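Grovitz desk lamp with clamp: my review after 4 months

I bought this lamp in March for the small room where I do my translation work in the evening. Before that I used an old lamp from my brother Ilham, and it became so hot that I could not keep my hand near it. The Grovitz does not have this problem. I also looked at the Lesano, but its arm is shorter and I did not like the shiny paint.

The package was simple. Inside there was the lamp, the clamp, a small key for the screws and one sheet of instructions. The drawings on the sheet are very small and I had to use my phone to make them bigger. Still, I finished everything in 20 minutes, and I am not a person who is good with tools.

The light is the best part. The box says 700 lumens, and I believe it, because I can read a dictionary with thin paper and my eyes do not get tired. There are three colors of light. I use the warm one after dinner and the white one when I check printed pages. The blue-white one is too strong for me. My wife likes it for sewing.
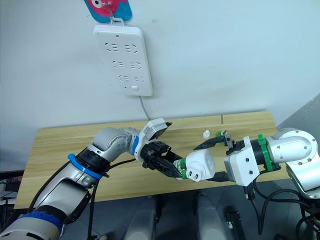
The cord is my first complaint. It is too short for a desk which does not stand close to an outlet. I had to move my desk to the other side of the room, and now the window is behind me. For this price I expect a longer one. I wrote to the seller and they answered politely, but they only offered me an extension cord for extra money.

The second complaint is the clamp. It holds well on my desk, but the rubber pad came off in the second month and I glued it back. Without the pad the metal will leave a mark on soft wood, so please check it sometimes.

The button for brightness is touch type. It has 12 steps, which I find too many. I always use the same two. The lamp remembers the last step when you turn it off, and this is very comfortable for me.

I give 4 stars. If they make the cord longer and the pad stronger, I will change it to five.

Khairul Mandagi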